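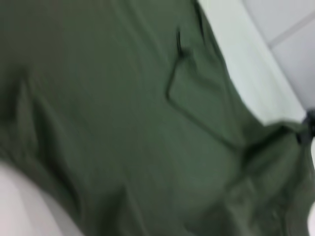 Matlow Textile Reuse to open second sorting site in Plandov

Matlow Textile Reuse will open a second sorting site in Plandov in November, the company announced today. The site will take in used clothing, bedding and curtains from households in Plandov and the neighboring town of Arnden.

Residents currently have to drive their textiles to the main Matlow site or wait for the collection truck, which visits Arnden four times a year. Once the new site opens, they will be able to drop off bags at the counter from 8 a.m. to 6 p.m. There is no charge and no appointment is needed.

The Matlow site handled 716 tons of textiles last year. Of that, 136 tons came from Plandov and Arnden.

"People in Plandov have been asking for a drop-off point for a long time," said Kamran Babaei, managing director of Matlow Textile Reuse. "We looked at several buildings and chose one on the bus route, with parking in front and a loading dock in back."

Items in good condition will be sold through the company's shops or passed on to charities in the region. Worn cotton will be cut into wiping cloths. Wool and mixed fabrics will go to Nouri, a manufacturer of insulation and furniture padding that has bought material from Matlow for the past four years.

Tõnu Lapiņa, who will manage the Plandov site, said staff will accept clothes with missing buttons, broken zippers or small tears. Shoes should be tied together in pairs. The site cannot take carpets, pillows, or anything soaked with oil or paint.

"If it's clean and dry, bring it in," Lapiņa said. "We'll do the sorting."

The first 500 households to bring in textiles will receive a reusable collection bag. Schools and businesses with larger amounts can arrange a pickup by calling the Matlow office.

Hiring for sorting and counter positions is under way. Applications can be made in person at the main Matlow site until 4 p.m. on any working day.

About Matlow Textile Reuse
Matlow Textile Reuse collects, sorts and resells used household textiles. Its main site and offices are in Matlow.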